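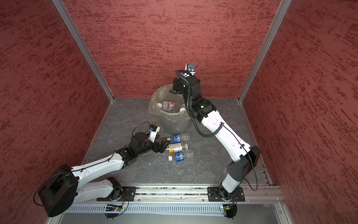
Our project was to review the Jimano two-arm kit, which the company Bartoš rents to schools and small workshops. We had to decide if our department in Skallotville should keep it after the trial period. The kit is sold for sorting and cleaning tasks, so we chose the most ordinary one we could think of, putting empty drink bottles into a bin. Both arms stand on the same metal rail at the front, and each one has its own small camera at the wrist. This layout was the main reason why we preferred Jimano to the single-arm kit from Lellska.

The work was divided between two students. Emília Koubek prepared the tasks and wrote down the results, and I, Kvido Kubíček, was responsible for the installation and the software. The rental price is 1420 dollars for one semester. According to the manual, each arm can lift 600 grams, and an empty bottle is far below this limit.

Installation

The manual is clear in most places, but the chapter about cables is too short. We connected the two control boards in the wrong order and lost one afternoon before we understood the error message. The support person at Bartoš answered our e-mail the next morning and was very polite.
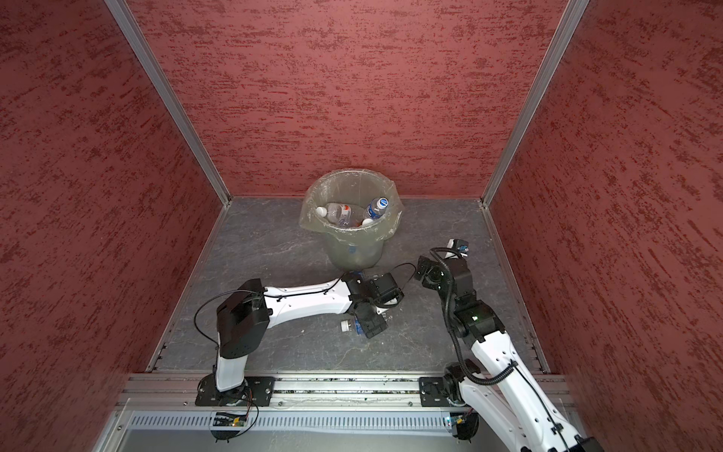
After the cables were corrected, the calibration took less than one hour. It must be repeated every time an arm is taken off its plate. I would like to see a warning about this on the first page, and now it is only in the appendix.

The software can give both arms a task at the same time. It also keeps a safe distance between them, and we could change this distance in the settings. With the standard value the arms often waited for each other — with a smaller value they worked faster, but we did not feel comfortable to leave them alone.
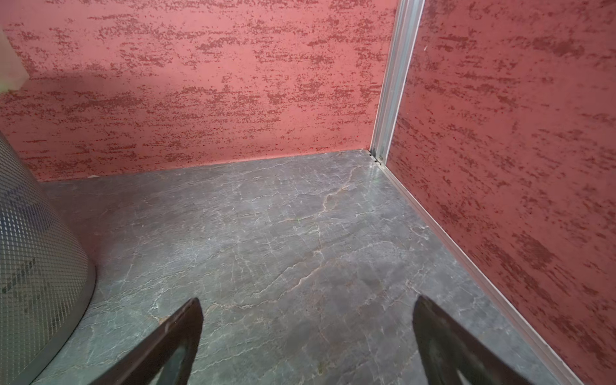
Tests and results

We made 72 runs in April. A run was counted as good when all bottles were in the bin and no person had to help. Of these, 5 were stopped by hand, every time because of a bottle that rolled under the rail. We did not count these as good runs.
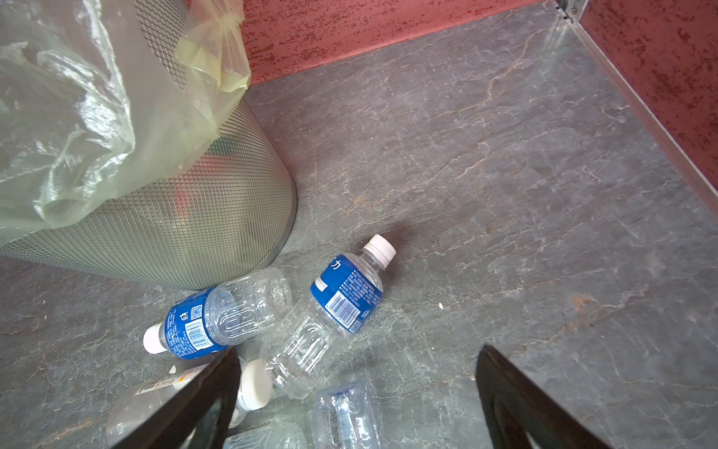 The order in which the bottles are picked was the most difficult part for us. When they are lying separately, the software chooses the nearest one and this is enough. Bottles that touch each other need more thinking. Two with blue labels can lie almost at a right angle, one partly over the base of the other, and then it is better to start with the upper one. We added a simple rule for this, and Emília tested it with different positions. Clear bottles without a label were harder to recognize for the wrist cameras than the labeled ones.

Recommendation

We recommend to keep the kit for one more semester. The arms are good for teaching and the spare parts are easy to order. Before the next group begins, the department should ask Bartoš for a longer cable chapter and for one extra set of gripper fingers.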